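2/22/20
By Amado Marquez

Trorkusar has released Plerov, a set of small plastic sorting blocks for classroom and bench use. The range covers cylinders, stars, hexagons, squares and triangles, with red, yellow, green and blue among the stock colors. Selected shapes carry a textured top face to help users tell pieces apart by touch.

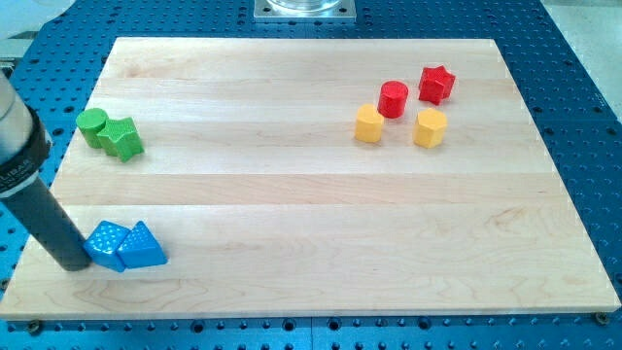

Blocks ship in cartons of 500 or in trial packs of 26. Maple work boards are sold separately and should be wiped with a dry cloth only — standing water can open the glue lines. Replacement pieces may be ordered by shape and color, with a minimum of 5 per line.

Distribution is through Cater and Kozłowski. Orders placed before November will be filled at the current list price.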